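20/03/2017: The Registrar's office reopened the Irkcombe parish ledgers to readers this morning, following the completion of rebinding. The collection now stands at 367 volumes. Ms Nisha Bisht reported that 11 of these remain too fragile for general use and will be issued by appointment only. Mr Umesh Mittal has been asked to revise the catalogue accordingly. 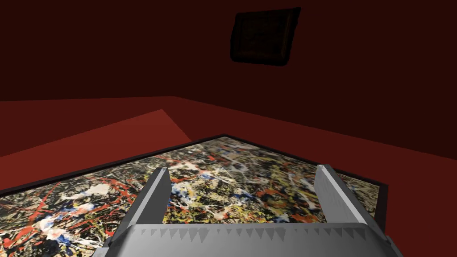
Grey gripper, computer rendering.

Correspondence was received from Dundham regarding the transfer of its rate books. The offer was accepted in principle, subject to an inspection of the shelving at the annexe. A grant of $4,000 toward cartage has been sought. Reading room hours are unchanged until October.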